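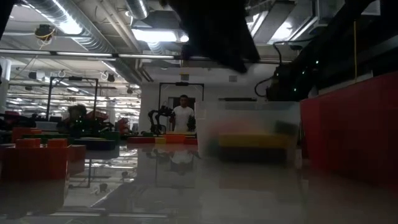 Drinley Stacking Storage Bin, Medium

Category: Home & Garage > Storage > Bins and Totes

The Drinley is a general-purpose storage bin made by Prillance for closets, garages, craft rooms and classrooms. It is molded in one piece from clear-tinted polypropylene and comes with a snap-on lid. The medium size holds 24 quarts. It fits on most standard closet shelves and under a workbench, and it is light enough when full of toys or yarn that one person can carry it.

The walls have a matte finish on the outside. You can tell roughly what is stored in a bin without opening it, but small scratches from sliding it on and off a shelf do not show the way they do on glossy plastic. If you want to read labels or see exact contents, look at the Drinley Clear instead. It has the same footprint and takes the same lid.

Stacking

Bins stack up to four high with lids on. The lid has a raised lip that fits the base of the bin above it, so the stack stays square. Put the heaviest bin at the bottom. We do not recommend stacking on thick carpet — the base sinks unevenly and the column will start to lean. Empty bins nest inside each other with the lids off. Eight nested bins take up slightly more floor space than one and stand at about counter height.

Mediums and larges share a lid width but not a lid length. They will not stack on each other. The small size stacks two across on top of a large.

Lids

The lid snaps down at both short ends. It keeps out dust and will handle a light splash, but it has no gasket and is not waterproof. For a damp basement or an outdoor shed, the Zoridix gasket lid is sold separately and fits the medium and large. It adds a little height, which matters if your shelves are set close together.

Replacement lids are available one at a time. Replacement latches are not, as the latch is part of the lid.

Labels

Each bin has a recessed panel on one short side for a label. Paper labels peel off after a while on the matte surface. Vinyl ones hold better. Painter's tape and a marker also work and come off clean. A hang-on label holder by Sezer clips over the rim and can be used with the lid closed.

Care

Wash by hand with dish soap and warm water. Do not put the bin in a dishwasher. The base can warp enough to spoil the fit when stacked. Permanent marker comes off with rubbing alcohol. Do not use scouring pads, which leave shiny patches in the finish.

Keep bins out of direct sun if you can. The plastic becomes brittle over several summers in a window or on a porch, and the rim usually cracks first.

What ships

Bins are sold singly and in packs of three. Each one comes with its lid. Packs ship nested in one carton, with the lids laid flat on top. Label holders and gasket lids ship separately and may arrive on a different day.

Returns are accepted on unused bins. A cracked bin or lid will be replaced if you report it within the return period. Keep the carton until you have unpacked all the bins and pulled them apart — a crack in an inner bin is hard to see while they are nested.

Customer notes

"I bought three for my son's building blocks and train track and went back for more. The lids are stiff for the first week. Younger kids will need help." — Janelle Buenaventura

"Good for fabric. I would like a shallower one for patterns, since they slide to the bottom of this one." — Firdevs Dağdelen

A shallow version is planned for January in the same footprint. It will use the current medium lid.

Tags: storage bins, stacking, toy storage, garage

Share 24 | Comments 8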